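How to pour gluten-free beer at home without losing the foam

When I started to buy gluten-free beer, I poured it the same way as the normal lager I drank before. The result was often a big white cloud for a few seconds, and then nothing on top. Beers from millet, rice or sorghum can behave differently in the glass, and it took me 13 bottles of the Brerkent pale ale before I was happy with my pour. These are the steps I use now.

1. Read the label first

Look if the bottle says "gluten-free" or "gluten-reduced". The second kind is made from barley and treated later, and many people with celiac disease prefer to avoid it. My friend Colm McGrath is very sensitive, so when he visits I only open bottles from a grain without gluten.

2. Clean the glass properly

Any grease or old dish soap will kill the foam. Wash the glass by hand with a little soap, rinse it well with cold water and let it dry upside down on a rack. Do not use a towel, it leaves small fibers. If you share a kitchen, keep a separate sponge for these glasses - mine is the green one.

3. Cool the bottle, but not too much

I take the bottle out of the fridge around 13 minutes before I drink it. The Plisotora amber tastes of almost nothing when it is ice cold. After this short wait you can smell the caramel, and also a bit of orange.
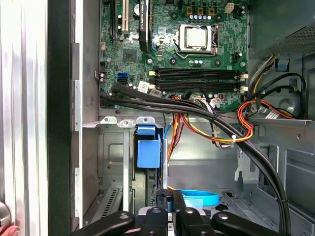

4. Pour in 2 stages

Hold the glass at an angle and let the beer run slowly down the side until the glass is half full. Wait until the foam becomes calm. Then put the glass straight and pour the rest in the middle, from a little higher. With the Gilmartin stout you should wait longer, because its foam grows slowly.

5. Leave the last sip in the bottle

Some small breweries do not filter their beer, and there is yeast at the bottom. It is safe for most people, but it can taste sharp. The Pendard blonde has a lot of it. Store these bottles standing up, and do not shake them on the way home from the shop.

Last October I bought a pack of 6 and kept it lying down in the cupboard. Every glass was cloudy, and I had to drink them all myself.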